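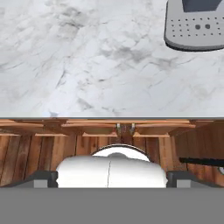 *Wrist view in the marble kitchen, gripper still down low by the cabinet.*

8 April 2023

My thumbs are sore, which is a new kind of work injury for me. I spent most of today in the sim kitchens, collecting examples for the cabinet set, and I have the little dent in my left thumb from the controller stick to show for it. We needed 115 good ones out of this kitchen by tonight and I got them! Then I went and lay on the floor of the break room for a bit.

I should back up. The whole kitchen batch is 329 examples, split over a few layouts, and the marble one landed on me when Ebony Quinlan moved over to the drawers. I'd been avoiding it. I like the plain kitchens, where the counter is one flat color and you can tell straight away where the edge is. With the marble you get all those gray streaks and cracks running across, and when you're tired your eyes start turning them into shadows of things. Ebony told me to stop looking at the stone and look at the thin pale lip along the front, and she was right, of course. After that I used it like a horizon line.

The task is opening the cabinet by the long black handle, from a bunch of different starting spots. Simple enough to say. But the wrist camera only gives you the view past your own fingers, and in the low starts the handle is way off to the right with one finger partly over it, so you're steering toward something you can half see. My first few this morning were awful. I'd creep over, stop, wiggle, creep some more, back off, try again. They counted as successes because the door opened, and I threw them all out anyway. If I were the one learning from me, I'd come away thinking wiggling was part of the job.

I had a long talk with myself over that at lunch (tuna melt, too much pickle). How clean is too clean? Last August we turned in the Sundqvist set and every example in it was gorgeous, one smooth sweep after another, and the policy we trained on it was hopeless the second it drifted off course. It had never once seen anybody recover from a mistake. So now I keep a certain kind of mess. If I miss the handle and fix it in one decent move, that stays. If I dither, it goes. I wrote "MISSING IS FINE, DITHERING IS NOT" on a sticky note and stuck it to my monitor, and someone has already drawn a frowny face on it.

Tally for the day, since I like having these written down somewhere that isn't the spreadsheet:

- 115 kept
- 37 tossed, nearly all from before lunch
- 2 that I've flagged because I can't decide

The two I can't decide on are both ones where the finger brushed the front of the cabinet on the way over and then the grab went perfectly. On a real cabinet that would be a scratch in somebody's nice wood. In the sim it costs nothing, the contact log just blips. I want to keep them and I also don't want to teach a robot that scraping furniture is okay. I'll ask Ebony tomorrow and she'll say toss them, and I'll toss them.

Other thing that ate up time: the new replay tool, Clanlow. Everyone's been raving over it. It plays back your last run next to the one before so you can see whether you're just doing the same motion over and over, and oh boy, was I. By midafternoon I had fallen into a groove where I rose up, slid right, and dipped in from the top every single time. It felt great. I was fast! But a pile of identical runs is hardly worth more than one run, so I made myself mix it up – some from underneath, some where I went wide first, a handful at half speed. Those slow ones were painful. I hummed the whole way through them and got a look from the next desk.

I also wonder what it'll make of the backgrounds. The perforated tray thing sits up on the counter in the far right corner and it has nothing to do with any of this. I never touch it. But it's in my view in the low starts, with its rows of little holes, and the handle is off to the right too, and I had this worry that the model would decide "holes mean go right" and be lost the minute we took the tray out. I put that in the notes. Melside is supposed to get a version with the clutter shuffled before anything is trained, and I'd like to be sure somebody really does the shuffling this time.

It's funny how fond I've gotten of the gripper. It's this glossy white rounded thing with the seam down the middle and the two black fingers on either side, and it sits at the bottom of my screen all day long. I see it more than I see my sister. Tonight I was reaching into the cupboard for a mug and I noticed I'd lined my hand up square with the handle and paused before closing my fingers. Full stop, pause, grip, pull. I stood there in my own kitchen laughing at myself.

Anyway. Wanar wants the first upload in by the end of the week, and there's one more layout to do that none of us has opened yet. I've asked for the morning slot, while my hands still work, and I'm going to try the bigger controller with the softer sticks if I can find where it got put. Also need to:

- rename today's folder (I typed "mable")
- write Ebony about the two scrapes
- buy the hand cream, the good one in the tube

I called Mom after dinner and tried to explain what I'd done all day. I said I'd opened a cupboard. She asked what was in it, and I had to tell her I never looked, I reset it every time the door came open. She was so disappointed. I think I'll peek tomorrow, just one run, off the record. Going to bed now, thumbs under the pillow where it's cool.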